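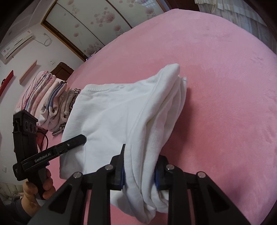 Padine Laundry Folding: read this before you train on it

Hi! Jamie Heywood here. I look after the Padine set, which is home folding recorded with two hand-held grippers, one per hand. Version 2 is mostly a repair job, so if you grabbed the first one in June, please swap it out.

What went wrong

The left gripper's width readings were drifting. The jaws would close on a sleeve and the log would still say they were open by a finger's width, and it got worse the longer a session ran. I missed it completely (the video looked fine!) until Dennis Hebden at Bramwell replayed some episodes on a real arm one Monday and it kept squeezing way past where it should have stopped. It bent a finger mount and tripped the motor's overload cutoff. No one got hurt, but his hand had been near those jaws a minute earlier, and I didn't love hearing that.

The cause was a loose set screw on the encoder shaft. Boring, I know.

What's in here now

Episodes recorded: 2,747
Removed for bad width readings: 354
Marked good: 2,545 in the first release, so please don't use that old list, it includes drifting ones

The removed episodes are in the folder called drift, video only. Handy if you want to build a fault detector, no good for training a grasp.

Before you run anything on hardware

Set a force limit on the arm itself. Don't trust the width column alone, even in this version. Replay the first few episodes slowly with nothing in the jaws and keep your hand on the stop button.

Known leftovers

Thick fleece still reads a little wide when it's pinched in layers. I'm working on it with the folks at Clesard.

Found another bad one? Send me the episode name and the time it starts going weird.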